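# Vajilla Jamance: preguntas frecuentes sobre uso y conservación

Última revisión: junio de 2023

**¿Se puede usar en el microondas?**
No. Las piezas de la serie Jamance no están homologadas para microondas ni horno. El material se ablanda antes de que se aprecie a simple vista, y la deformación del borde es permanente.

**¿Qué diferencia hay entre Jamance y Pranosora?**
La composición es la misma. Pranosora lleva acabado mate y borde recto; Jamance, acabado brillante y borde ondulado. Las tapas no son intercambiables.

**¿El borde irregular es un defecto?**
No. La ondulación procede del molde y varía ligeramente de un lote a otro. Solo se admiten reclamaciones por rebabas cortantes o grietas - en ambos casos, con fotografía y número de lote (reverso de la pieza).

**¿Cómo se lavan?**
A mano o en la bandeja superior del lavavajillas, programa corto. Los estropajos metálicos eliminan el brillo. Las manchas de curri o de salsa de soja se tratan con bicarbonato y agua templada durante 5 minutos.

**¿Qué capacidad tiene el cuenco?**
400 ml hasta la línea de llenado. Una ración de fideos instantáneos con su caldo cabe sin rebosar; dos, no.

**¿Cómo conviene disponer las piezas en una mesa pequeña?** 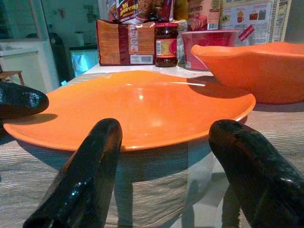

El plato llano ocupa más superficie de la que sugiere el catálogo, y conviene colocarlo primero. El cuenco va a la derecha y algo más atrás, como el naranja oscuro junto al plato naranja, y los comestibles, en fila al fondo: el paquete de papel, los fideos «Mi goreng», el tarro de tapa roja. Para proteger el tablero basta una tela de rayas o similar.

**¿Se venden piezas sueltas?**
Sí, referencia 207 para el plato y 100 para el cuenco. Los pedidos de reposición los tramita Mayuree Nuchit, en Wusix. El plazo es de casi 5 semanas si el color no está en almacén.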